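Notes from the Gremside open day, and what to read before lab

Hi all. These are my notes from the open day at Gremside, tidied up a bit for those of you who missed the bus. They follow the order we went around in, so they jump about. Anything marked "for lab" will come up again when we start our own sorting task.

We began with the big cell that Gollwood runs at the front of the hall. It's a classic setup: one arm, one conveyor, one kind of part, the same move all day long. The guide told us it had run 1,000 picks that morning before we arrived. I believe it! It was also the least interesting thing there for our purposes, so I'll leave it at one point for lab: every part showed up in the same pose. If you take that away, the whole program falls over. Go back to the February handout on fixtures if that sentence doesn't mean much to you yet.

Then we went upstairs to the Plandico tables, where the work is much closer to ours. The job is sorting toy bricks by color with two arms, and the parts lie wherever they happen to lie. I stood there far too long and had to run to catch up with the group (sorry again).
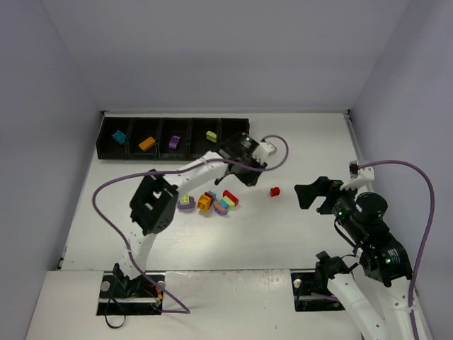
Kalinowski asked why you'd bother with two arms when one could do the whole job, only slower. Good question, and the answer we got was mostly about reach. One arm can get to everything on a small table, sure, but near the limit of its reach it has very few ways left to turn the wrist. A second arm on the other side gives you another way in. You pay for it in planning, as two arms over one table have to stay out of each other's way – and that is a much harder problem than it sounds.

Some things I'd like you to think about, for lab:

Bricks that touch. Look at the row of four lying side by side in front of the bin tray. A gripper needs room for both of its fingers, so with a tight row you have to start from an end or push a brick loose first. The lone red brick between the two grippers is the easy case.

Where the camera sits. Each arm has one up by the gripper, so its view moves when the arm moves. That's great close up. It also means you lose the wide view just when you're reaching for something, and your code has to remember what it saw.

Cables. Yes, really! Follow the purple one on the left arm and see how wide it swings out over the table. Leave enough slack for the wrist to turn, and then check that the slack can't snag.

For next time, write up a pick order for a pile of 25 bricks, with your reasons. One page is plenty. If your plan needs a push move, say where the brick is supposed to end up.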